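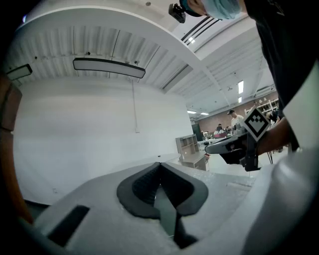 The long light on its thin wires, with the white ribs behind it.

I have been meaning to write about ceilings since January, when Sabine Hinrichs came over for coffee and told me my back room felt like the inside of a shoebox (she was right, bless her!). So I've been looking up everywhere I go, and I've fallen hard for this one. White ribbed metal, thin dark seams, and a long black-edged light that just floats there. I'd happily have one of those over my sewing table, maybe even 2, if the beam will take it. 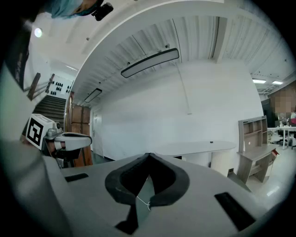 Same ceiling, but with a round light this time.

I like the round one too, I must say, though I think it would suit my hallway better. Ionuț Cârstea has promised to come and measure up, and he thinks three panels would cover the low end by the window. I've told him there will be soup.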